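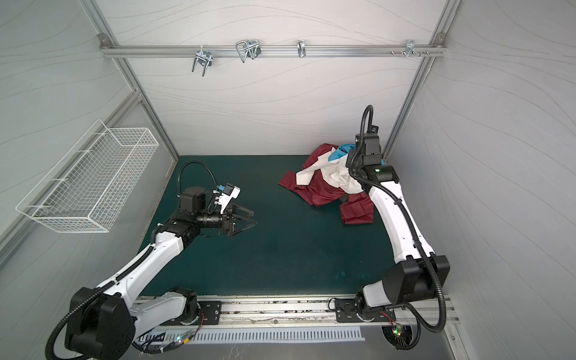
*Hanging rail and wire basket, back and left walls.*

Notes on the small bay fitted out in April. The subject is wall storage: what hangs, what gets a basket, and what stays off the work surface. Layout by Rin Hayashi, fitting by Laurier Gill. Dimensions are in millimeters and come from the fitting sheet.

**Rail.** Aluminum, horizontal, set near the top of the back wall and bolted at each end with a small corner bracket. Rated on the sheet for light items only. Anything over 2000 grams goes on the floor shelf outside the bay.

**Hooks.** Four on the rail, no two the same shape. The doubled wire one at the left hangs lowest and suits items with a wide loop. The narrow silver clip takes cloths and tags. Spacing was set by hand and has not been standardized. Gill wants 255 between centers; Hayashi prefers to leave it until the item list is closed.

**Basket.** White wire mesh, long and rectangular, on the left wall. Mounting height is 390 above the surface. Small parts need a liner or they drop through the grid. Liner part number is 726 in the Grevura list.

**Walls and surface.** Light grey finish with a wavy contour-line pattern on the walls, dark teal below. The finish wipes down with a damp cloth. Do not use abrasive pads on either.

**Posts.** Silver aluminum extrusion at the rear corners. Accessories can be added to the slots later without drilling. Check bolts monthly and log the check on the sheet.

Open item: labels for the hooks, left to right. Kazuhiro Yoshida has the label stock.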